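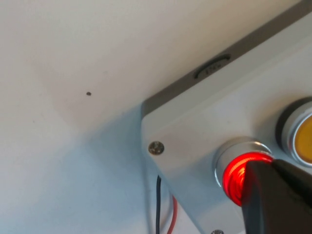

Wand und hellgraues Gehäuse

Skript zur dritten Sitzung: Logikmodelle und was man damit anstellt
Seminar Evaluation sozialer Programme, Masterstudiengang

So, weiter geht es. Letztes Mal sind wir bei der Bedarfsanalyse stehen geblieben, und ich hatte versprochen, dass ich die Folien noch einmal in lesbare Sätze übersetze. Das mache ich jetzt, und wer in der Sitzung war, kann die ersten beiden Absätze getrost überspringen.

Ein Logikmodell ist zunächst eine Skizze. Links stehen die Ressourcen (Geld, Leute, Räume), dann kommen die Aktivitäten, dann die Outputs, dann die Outcomes und ganz rechts der Impact. Ich lasse die englischen Begriffe stehen, weil die deutschen Übersetzungen in jedem Lehrbuch anders lauten und Sie sonst beim Lesen durcheinanderkommen. Wer in der Hausarbeit lieber „Leistungen“ und „Wirkungen“ schreibt, darf das gern tun, bitte dann aber durchgehend!

Unser Fallbeispiel bleibt das Mentoringprogramm in Hastville. Sie erinnern sich: ein kleiner Träger, der Jugendliche im Übergang von der Schule in die Ausbildung begleitet, gefördert über 3 Jahre, 160 Jugendliche insgesamt, 40 Mentorinnen und Mentoren. Im Antrag steht als Ziel, die Jugendlichen sollten „gestärkt in ihre Zukunft gehen“. Schön gesagt, aber woran würden wir das merken? Genau da fängt unsere Arbeit an.

Outputs und Outcomes

Das ist der Punkt, an dem in den Hausarbeiten am meisten schiefgeht, deshalb reite ich darauf herum. Ein Output ist das, was das Programm produziert. In Hastville waren das im ersten Förderjahr 299 Mentoringtreffen. Die Zahl sagt uns, dass etwas stattgefunden hat. Über die Jugendlichen sagt sie noch gar nichts. Ein Outcome wäre zum Beispiel, dass jemand nach einem halben Jahr weiß, wie man eine Bewerbung aufbaut, oder sich traut, in einem Betrieb anzurufen. Veränderungen also bei den Menschen, und zwar bei Wissen, Haltung, Verhalten oder Lebenslage.

Mein kleiner Trick beim Sortieren: Versuchen Sie, den Satz mit „Die Jugendlichen ...“ anzufangen. Wenn das nur mit einer Verrenkung geht („Die Jugendlichen wurden zu einem Workshop eingeladen“), haben Sie ziemlich sicher einen Output vor sich.

Annahmen sichtbar machen

Zwischen den Kästchen stehen Pfeile, und in den Pfeilen stecken die Annahmen. In Hastville lautet eine davon, dass regelmäßiger Kontakt Vertrauen schafft. Eine andere, dass Vertrauen dazu führt, dass Jugendliche über ihre Schwierigkeiten in der Schule reden. Beides klingt plausibel — aber was heißt regelmäßig? Alle zwei Wochen? Und was passiert, wenn eine Mentorin mitten im Jahr wegzieht? Schreiben Sie solche Fragen direkt an die Pfeile, mit Bleistift, das ist völlig in Ordnung.

Zum Vergleich lesen Sie bitte die Kurzdarstellung aus Cleswood. Das Programm dort sieht auf den ersten Blick fast gleich aus, arbeitet aber in Gruppen und ohne feste Tandems. Der Wirkungspfad ist damit ein anderer, obwohl das Ziel im Antrag beinahe wortgleich ist. Ich finde das jedes Mal wieder ein dankbares Beispiel, und in der Sitzung haben wir uns daran prompt festdiskutiert (die Frage, ob Gruppen „billiger“ sind, nehmen wir in der Einheit zu Kosten wieder auf, versprochen).

Indikatoren

Pro Outcome ein bis zwei Indikatoren, mehr brauchen Sie für die Übung nicht. Ein Indikator muss erhebbar sein, und zwar mit dem Personal, das der Träger wirklich hat. In Hastville gibt es für die Dokumentation eine halbe Stelle. Ein Fragebogen mit vier Messzeitpunkten ist da schlicht nicht drin. Überlegen Sie lieber, was ohnehin anfällt: Anwesenheitslisten, Gesprächsnotizen, Rückmeldungen aus den Schulen. Und denken Sie an die Einwilligung der Eltern bei Minderjährigen, das wird gern vergessen.

Zur Technik: Die Modelle können Sie mit Dorkotico zeichnen, der Zugang läuft über Ihre Hochschulkennung. Papier und Filzstift gehen genauso gut. Abfotografiert nehme ich alles an, was ich lesen kann.

Aufgabe bis zur nächsten Sitzung

Zeichnen Sie für Hastville ein Logikmodell auf einer Seite. Markieren Sie zwei Annahmen, die Sie für wackelig halten, und begründen Sie das in je drei bis vier Sätzen. Formulieren Sie zu einem Outcome Ihrer Wahl einen Indikator und geben Sie an, wer die Daten wann erheben soll. Zweierteams sind willkommen, dann bitte beide Namen aufs Blatt. Abgabe im Kursordner bis 18 Uhr am Vortag der Sitzung.

Wer schon weiterlesen mag: Der Reader Sakalauskas liegt ebenfalls im Kursordner, relevant ist das Kapitel zu Wirkungsketten. Der Anhang mit den Musterbögen ist für uns erst im Januar dran.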